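The terrazzo corner, and what has gone in it so far

25/08/2024

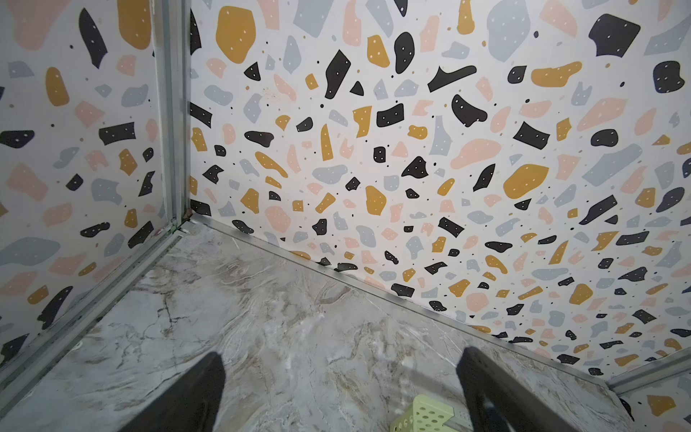 Terrazzo walls, marble-effect floor, aluminium holding it all together. Green thing at the front with the holes in it: see further down.

I have been meaning to write about the corner for weeks, mainly because two readers asked whether I'd finished it and I replied "nearly" to both of them, in different months.

For anyone new: the long-term plan was a small panelled nook in the back room, built on an aluminium frame so that I could take it apart if I hated it. The frame came from Relleck, who sell the grooved sort of post by the length and will cut it for you if you ask politely and then wait. Mine is second-hand and has a few marks on it. I cleaned it twice and the marks stayed, so I've decided they are patina.

The panels are the bit people have opinions on. I wanted terrazzo. Real terrazzo is heavy and costs more than my car is worth, so what I have is a terrazzo-style print called Flillmont, white with chips of black, mustard, pale pink and a sort of greyish blue. The bigger chips have tiny white specks in them, and there are little black and tan dots in between, in case any part of the wall was in danger of looking restful. I held the sample up for a fortnight and liked it every day. I then put it on two walls and discovered that a sample the size of a paperback is a very different proposition from a corner.

Do I regret it? On some mornings. A guest asked me whether it was meant to look like nougat, and I have not been able to see anything else before nine o'clock since.

The floor was supposed to calm things down. Rothe do a marble-effect panel in pale grey and white, and in the catalogue it looked very quiet indeed. In my house it has brown and beige swirls going all over the place and some darker lines that look exactly like cracks. I spent a good ten minutes on my knees running a fingernail along one of them before accepting that it was printed on. It also has a shine to it, so you get the light coming back up at you in patches, and every crumb stands out from across the room. I sweep it more than I sweep the kitchen.

What I do like, without reservation, is the edging. There's a thin aluminium strip along the bottom of each wall where it meets the floor, and it hides a multitude of sins, nearly all of them to do with my sawing. The left-hand one went in first time. The back one went in on the fourth go, after some 8 cups of tea and a short walk.

Now, the green thing. I bought a few light green plastic bits for storage, the kind with rows of round holes, on the grounds that the corner had black, mustard, pink and blue in it already and green was feeling left out. They were cheap and they let the dust through, straight on to the marble, where I can admire it. I had meant to get white ones. The shop had no white ones, and I am weak.

Bruno, who is a rubber plant, was going to live in here. He's been in the hall since spring looking put upon. I stood him against the terrazzo for an afternoon and he vanished into it like a leopard, so he's gone back to the hall until I think of something.

Still to do: a shelf on the left wall, if I can work out what slots into the grooves in the post and what merely looks as though it should. I have a jar of fittings that belong to the second group. There's also the question of a lamp, which I'm putting off until September, when it gets dark early enough to make me.

If anybody has used the Flillmont print over a larger area, please tell me how you've got on with it. And if you have half a panel of the plain white going spare, I could be talked into it.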